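Home | News | Departments | Procurement | Contact

March. By Faustino Barajas

Flaltalstead Approves Second Recycling Cell

The Flaltalstead Equipment Board has approved the purchase of a second robotic cell for computer disassembly at its Trekley site.
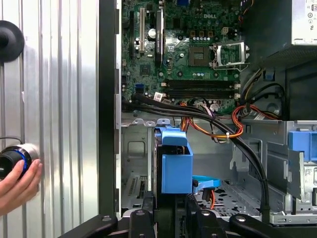
The cell will be supplied by Gajdoš and is expected to process up to 4000 desktop units a year. Stodov will provide maintenance under a separate contract.

Removal of drives and their carriers remains the first priority for the program.

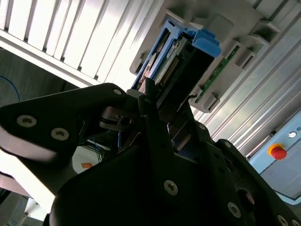
Page last changed: Sunday

The budget covers 70 percent of the cost this year. The balance will be paid over the following two years.

Contact the Procurement Office | Back to top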